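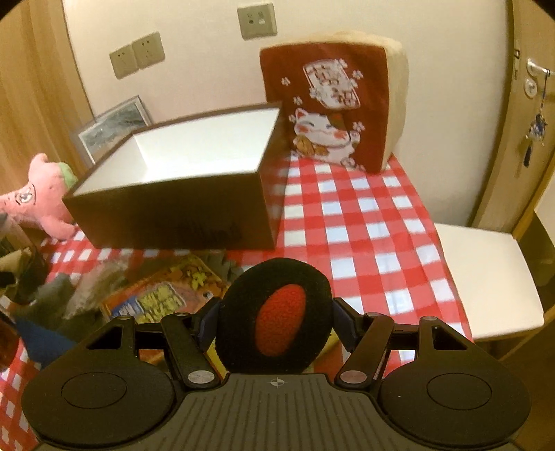
Tanham has finished a side-by-side trial of two hand-held grippers, its own and one from Chowdary, ahead of a March release. Each was used for 100 pickups on a tabletop with a checkered cloth and an open box. Soft items, such as a fuzzy black round piece held between two finger pads, made up 43 of them.

"Soft things showed us the most about pad pressure," said Ánh Huỳnh, who ran the trial with Phong Quan.

Full results will be posted on 2026-03-29. Press contact: Albertina Patrício, Tanham.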